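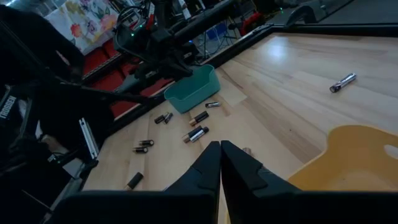
Batteries on a wooden tabletop. Banddale opens its household battery drop-off in May.

BANDDALE – Residents of Banddale will be able to hand in used household batteries at 88 Kastholm Road beginning in May. The drop-off is run by Pisar, the recycling firm that already handles glass and small electronics for the town.

The sorting room will take cylindrical batteries in all common household sizes, along with button cells and the square kind used in smoke alarms. Car batteries and damaged or leaking batteries will not be accepted at the counter. Residents who have those should call the Aguirre transfer station before making the trip.

"Most people have a drawer with old batteries in it and they don't know where to take them," said Ilir Vukadinović, who manages the Kastholm Road site. "You can bring them in a bag or a jar. We sort them by type on the table and box them up from there."

Households are asked to put tape over the ends of 9-volt and lithium batteries before bringing them in. Ordinary alkaline batteries do not need tape. There is no charge for residents, and no appointment is needed for amounts under 2 gallons.

A trial held last fall with 129 households brought in 300 pounds of batteries. Pisar used the trial to set the counter hours and to decide how many sorting tables the room needed.

Small businesses may also use the drop-off but must register at the counter on their first visit. Schools can ask for a collection box, which Pisar will pick up when it is full – requests should go to the site office.

The counter will be open from 9 a.m. to 4 p.m. on weekdays. Parking is at the rear of the building.

Media contact: Ilir Vukadinović, Pisar, Kastholm Road site office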